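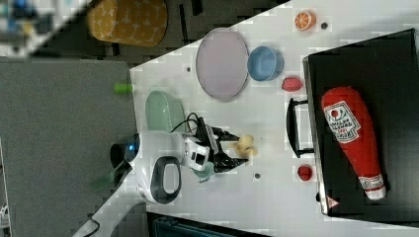 Paint colour for a north-facing living room, and do I have to lose the big mirror?

Posted by Nikenora

We've just moved in and the living room gets hardly any sun. I've tried 6 tester pots and every white goes blue by teatime! My partner wants the big round mirror over the sofa gone too (I love it). Any ideas before we start on Sunday?

Baltasar Arrieta

Keep the mirror but move it to the wall beside the window, so it throws light back across the room. Mine hangs 8 inches above the sideboard and it did more for the place than two coats of paint. Go for a white with some yellow in it and paint the ceiling the same.
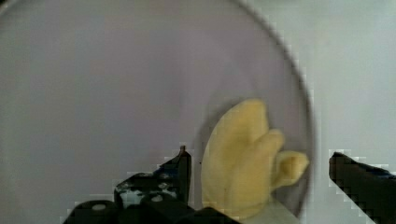 Stop fighting the blue, I say. I gave up on white in my own north room and went for a greyed lilac on all four walls, and it's lovely in the evening with the lamps on. You do need something warm against it, mind – a soft buttery yellow like that toy banana on the lavender-grey dish would do nicely for cushions or a throw. Paint a big sheet of lining paper first and move it about for 3 days.
Lindalel

Skedholm

magnolia. did our whole flat in it, no complaints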